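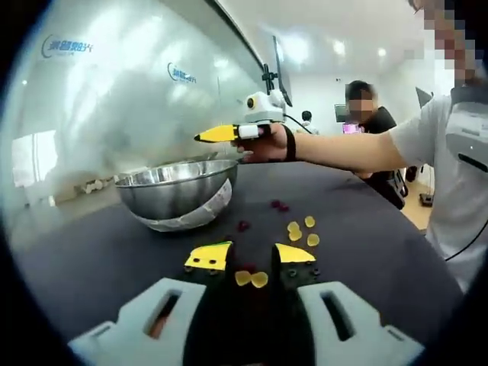 Titulard: picking small stuff with a policy that never sees the whole table
Progress report, 2020-02-02

So my half of Titulard is the perception and planning code, and Xóchitl Villalobos has the control side. We started in January with 497 demos, and I threw out 4 right away for bad timestamps.

The detector came first. I used Palacios for the segmentation and it was great in the middle of the view and terrible near the rim - fisheye, of course. Undistorting everything made the far pieces mushy, so now I train on the raw view and only unwarp the final grasp point.
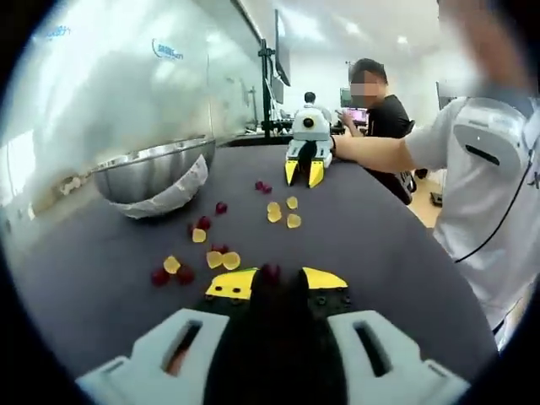 Red piece between the fingertips, more red and yellow ones still on the table.

Next was the planner, and I rewrote it 2 times (ugh). Version one in Nelano always went for the closest piece, which made it flip targets whenever two scores were close.
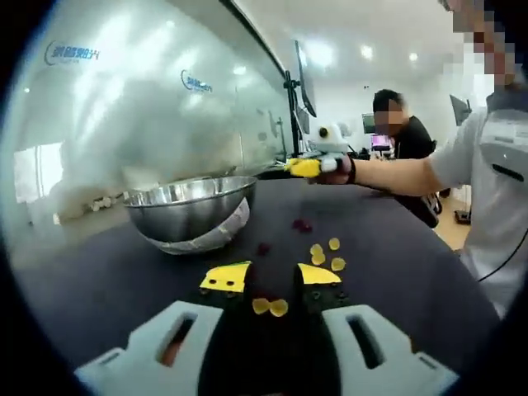
My target picker now keeps its choice until the score drops for almost 600 ms. I also added a penalty for neighbors. Two yellow pieces right next to each other between the fingers, like these, used to come back as one blob with the grasp point in the gap! Splitting the mask fixed most of that.

Still to do: merge Xóchitl's gripper width branch and get the Sillevden logger to stop dropping the last second.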